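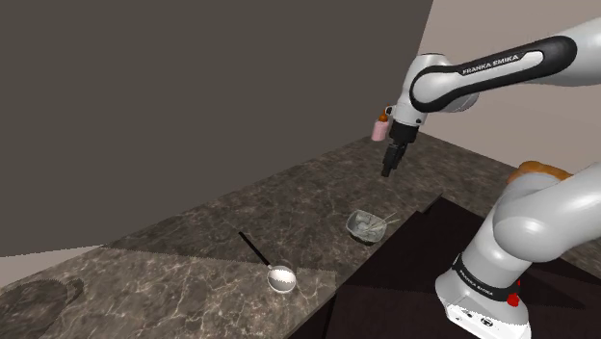 Kevin Mac Giolla
Local news reporter, Bastthorpe and district

Food waste collections are coming to Bastthorpe at last, and I for one have been waiting for this since my sister over in Falumbridge got hers and wouldn't stop going on about it. The new round starts in January and covers 2336 homes, from the old station right out to the bungalows past Kramer Lane (yes, the whole lane this time, both ends!).

Every house gets two caddies. The little one lives in your kitchen and the bigger one with the locking handle lives outside, and that's the one you put out. They're being dropped off through December along with a roll of 52 liners, one for each week of the year if you're tidy about it. I'm not, so I fully expect to be buying more by Easter. The district office says spare rolls will be on sale at the library desk and in the post office, though it hasn't settled on a price yet.

Collection is weekly and it's on the same morning as your normal bin, which is a relief as I can only hold one bin day in my head. Caddies need to be at the kerb by 6.30am. I did ask whether that was a firm 6.30, having lain in bed listening to the recycling lorry go past my gate more than once, and was told very politely that it was.

The work has gone to Laltalex, the firm that already does the glass. They ran a trial with 300 homes in Falumbridge last winter, and I went over for a nose about while it was on. People mostly liked it. The grumbles were about the lids, which were stiff, and about a couple of streets where the lorry couldn't get past parked cars and simply didn't come back. The lids have been changed. As for the parked cars, Laltalex says it will use a smaller lorry on the narrow roads, and I've asked for a list of which ones those are. I'll put it up when it comes.

I've had a fair few messages already, and most of them boil down to one thing. 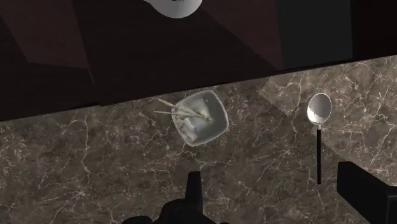
Can I put cooked meat and bones in the caddy?

Cooked or raw, it can all go in, bones and fish skins included. The things to keep out are packaging, big amounts of liquid, and cooking oil, which still has to go to the tip in a bottle with a lid on.

Tea bags are fine too — I checked, as my own household would be the worst offender in the county. Same goes for coffee grounds, eggshells, mouldy bread and whatever that was at the back of the fridge. Garden waste stays in the brown bin. Pet bedding doesn't go in anything except your ordinary rubbish, and I'm sorry to the rabbit owners of Mill Close who wrote in hoping for better news.

All of it goes by lorry to the digester at the far side of Falumbridge, where it gets turned into gas and a sort of farm fertiliser. The trial sent 122 tonnes there, going by the report that went to councillors in the autumn, and quite a lot of that was bread. I found that a bit sad, and then I went home and threw away half a loaf.

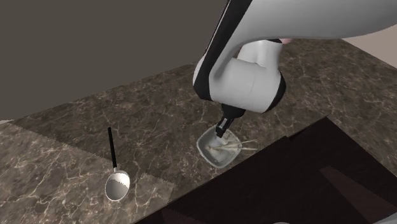

The indoor caddy is bigger than I'd pictured, and if your kitchen's as poky as mine you may not want it out all day. My sister keeps hers under the sink and only gets it out last thing at night. While she's cooking she scrapes everything into a dish on the side, and something like that small white square bowl, kept near the front of the worktop as it is on the brown marble there, would do for one meal's peelings no bother. She then tips the lot in and gives the dish a rinse. I've been trying it for a week and I haven't knocked anything on the floor yet.

If you live in a flat with shared bins you won't get your own outdoor caddy. There'll be a bigger one in the bin store, and letters with the details go out before Christmas. Anybody who hasn't had their caddies by the first week of January should ring the district office or pop in, and they're open till 4pm.

There's also a drop-in at the Kramer Hall next month, with the caddies out for people to look at and someone from Laltalex to take questions. I'll be there from the start asking about those narrow roads — come and say hello. Tea's free, and you know where the bags go.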